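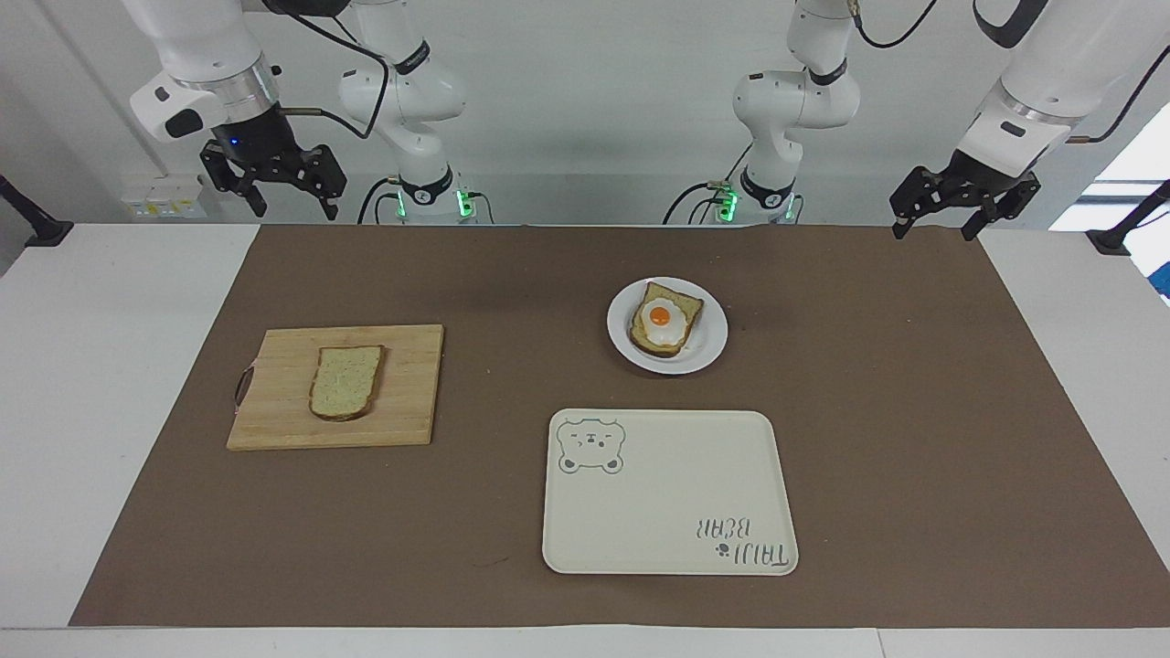

What did visitors see at the open day? They saw a pair of robot arms carry out a short breakfast task, over and over, with people from the lab standing by to set the table between runs.

5.2 Public Demonstration

The open day was held in June in the Usora building. The Finda controller ran without changes from the version tested in Section 4, on the same workstation. We kept the table layout as in the lab trials: brown paper over the white tabletop, the cutting board to the left, the plate toward the back and the tray in front (Figure 6). The task was given as a single typed instruction, and a run was stopped by hand if either arm came too close to the raised lip of the tray at speed.

Visitors came through in groups and stood behind a rope on the front side of the table. They were told what the task was before each run but were not told what the robot might get wrong. We ran the demonstration in two blocks, morning and afternoon, and logged 55 runs in total. Joint positions and gripper commands were recorded throughout. Runs that were stopped by hand were kept in the log and marked as stopped.

Two conditions differed from the lab. Daylight in the room changed over the day, while the lab trials had used overhead light only. The room was also louder, which had no effect on the controller but made it hard for the operator to hear the arms. For the afternoon block we lowered the speed limit to 80 percent of the lab setting. Block-by-block results are therefore reported separately – the two should not be pooled.

Visitors could fill out a short card on the way out. Most of the comments were about speed. Several people wrote that the pauses between motions made them think the robot had stopped working, and a few asked why two arms were needed at all. We had not planned to study this, but the comments led us to shorten the planning pause in the version described in Section 6.

Figure 6. Demonstration table with both arms at the back and the grippers open. Bread is on the cutting board, toast with a fried egg is on the plate, and the tray is empty.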